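Cabinet pulls going coppery at the edge, worn out or supposed to look like that?

Posted by Masilela76, March 23, 2019

Hi all! I'm redoing the hardware on my pantry doors (honey-colored wood, recessed panels) and picked up a set of dark bar pulls secondhand. They look black until the light hits them, and then the round base has this coppery rim. Is the finish rubbing off? And can I clean them without making it worse? I have 19 of these things so I'd love to know before I drill.

Caketti

Sounds like oil-rubbed bronze, or something sold under that name. The bright edges are often put there at the factory. Mine came that way in the box! Wipe with a damp cloth and a drop of dish soap, then dry. No vinegar, no metal polish (I ruined 6 knobs finding that out).

Drerkar32

just spray paint them black

Trostirent

Please don't paint them, they chip where your fingers go. I've got dark pulls on warm wood too and I love the bit of shine at the base.
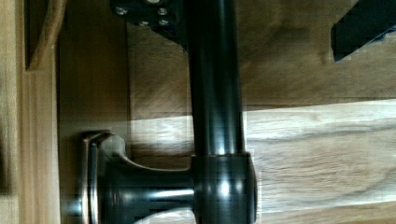
Lower end of one of mine, with the bright rim on the base.

If yours is even all the way around, I'd leave it alone. Patchy wear where you grab the bar is another story. Oh, and tape a paper template to the door before you drill, pantry doors are not forgiving.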